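3.2 Storage conditions and sampling

Seed lots of the Purnuvance winter barley line were drawn from two regional stores, one at Gindville and one at Ulidau. Both stores hold grain at ambient temperature under a metal roof, and neither has forced ventilation. A total of 43 lots entered the study in March. Each lot was split by riffle divider into a control portion, kept sealed at the laboratory, and a test portion, returned to the store in a woven sack.

Moisture content was measured by oven drying on ground subsamples. Germination was scored on 800 seeds per lot, set out on moist paper in replicates, with counts taken on day 7. Seeds with a root but no shoot were scored as abnormal and left out of the germination figure. Lots with visible mold on arrival were kept in the data set, as removing them would have biased the Gindville series upward.

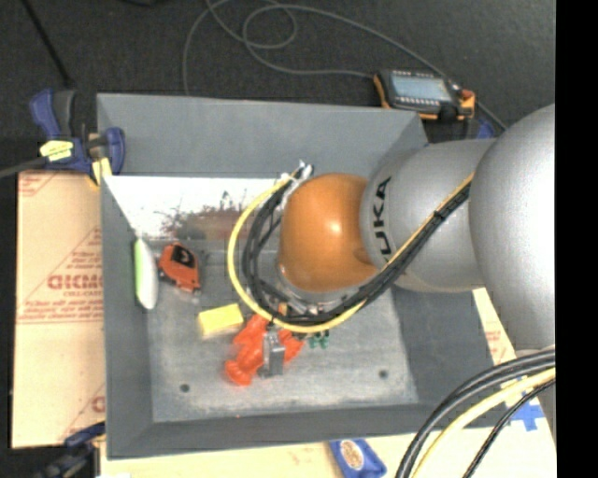 Figure 2. Gray bin with sloping walls.

Why was germination scored by lot and not by sack? Sacks within a lot shared the same harvest date and the same drying run, so they could not be treated as independent samples.

Lot was entered as a random effect in all models. Store, sack position and starting moisture were entered as fixed effects. Sack position was recorded as wall, center or door -- a coarse scheme, but one that store staff could apply without training. The Adamczyk correction for uneven replicate size was applied before fitting. Results without the correction are given in the supplement and differ only in the third decimal place.

Temperature loggers were placed at mid-height in each stack. One logger at Ulidau stopped early and returned 2084 readings; its series was used up to the last valid reading and was not extended by interpolation. Relative humidity was logged at the door position only, and is therefore reported as a store-level value in Section 4.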